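Givell 고객지원 게시판
분류: 수납/보관용품 > 대형 상자
제목: 회색 상자 바닥 긁힘, 안쪽 흰 띠 마모, 블록이 벽 쪽에 몰리는 문제
상태: 처리 중
접수자: Morven Baxter
담당: Svitlana Mykhailiuk

[접수 내용]
6월에 Vikard를 통해 들인 회색 직사각형 상자 관련 문의입니다. 저희는 색 블록을 담아 두고 꺼내 쓰는 용도로만 사용합니다. 상자는 밝은색 나무 상판 위에 두었고, 바닥재는 짙은 회색 카펫입니다.

증상은 세 가지입니다.
1) 상자 바닥에 긁힌 자국과 얼룩이 많습니다. 중성세제로 닦으면 얼룩은 조금 옅어지는데 긁힌 자국은 그대로입니다.
2) 먼 쪽 벽 아래로 지나가는 흰 띠가 쓸려서 아랫부분이 군데군데 회색으로 보입니다.
3) 블록을 넣으면 가까운 쪽 벽 밑으로 몰립니다. 꺼낼 때 벽에 자꾸 걸립니다.

불량인지 사용 중 마모인지 확인 부탁드립니다. 교환이 안 되면 바닥에 깔 만한 것이 있는지도 알려 주세요.

[답변 1 - Svitlana Mykhailiuk]
문의 감사합니다. 먼저 몇 가지 확인 부탁드립니다.
- 수세미나 연마 성분이 있는 세제를 쓴 적이 있는지
- 상판의 수평 상태
- 블록 모서리에 거친 부분이 있는지
- 긁힌 자국에 손톱이 걸리는지

[회신 - Morven Baxter]
수세미는 쓴 적 없습니다. 처음부터 부드러운 천만 썼습니다.
수평계를 대 보니 상판이 앞쪽으로 4mm 낮았습니다. 다리 조절나사로 맞췄습니다.
블록은 전부 손으로 만져 봤고 초록색 하나에 거스러미가 있어서 사포로 정리했습니다. 빨간색은 괜찮았습니다.
긁힌 자국은 대부분 손톱에 안 걸립니다. 왼쪽 벽 가까이에 걸리는 것이 조금 있습니다.

[답변 2 - Svitlana Mykhailiuk]
확인 감사합니다. 손톱에 걸리지 않는 자국은 표면 마모로 분류되어 교환 대상이 아닙니다. 걸리는 자국은 깊이를 봐야 하니 자를 대고 가까이에서 찍은 사진을 추가로 올려 주세요.
흰 띠도 마모로 보이지만 들뜬 곳이 있으면 다르게 처리합니다. 손가락으로 끝에서 끝까지 눌러 보시고 움직이는 부분이 있으면 위치를 적어 주세요.
블록이 몰리는 문제는 수평 조정 후의 상태를 알려 주세요. 이 상자는 벽이 안쪽으로 경사져 있어서 벽 가까이에 놓은 블록은 수평이 맞아도 밑으로 미끄러질 수 있습니다.
바닥 깔개는 Grukano의 얇은 펠트 매트를 안내해 드리고 있습니다. 벽에서 9mm 정도 안쪽으로 재단해야 가장자리가 말려 올라오지 않습니다. 접착제는 쓰지 마시고 그냥 얹어 두세요.

[회신 - Morven Baxter]
흰 띠 눌러 봤습니다. 들뜬 곳 없습니다.
수평 맞춘 뒤로 가운데에 둔 블록은 제자리에 있습니다. 가까운 쪽 벽에 붙여 놓은 것은 여전히 밑으로 내려갑니다. 경사 때문이라면 이 건은 닫아도 됩니다.
매트는 주문했고 배송까지 7일 걸린다고 합니다. 깔기 전에 바닥을 한 번 더 닦아 둘 예정입니다. 깊은 자국 사진은 상자를 비우고 나서 자를 대고 찍어 올리겠습니다.

[내부 메모]
항목 2, 3 종결. 항목 1은 근접 사진 접수 후 판단. 같은 상자를 쓰는 Seok 쪽에서도 깔개 문의가 있었으므로 재단 치수 안내문을 같이 보낼 것.

[첨부]
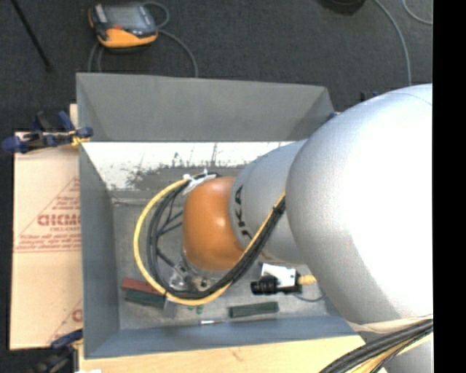 첨부 1. 상자 안쪽, 바닥 긁힘과 흰 띠 마모 상태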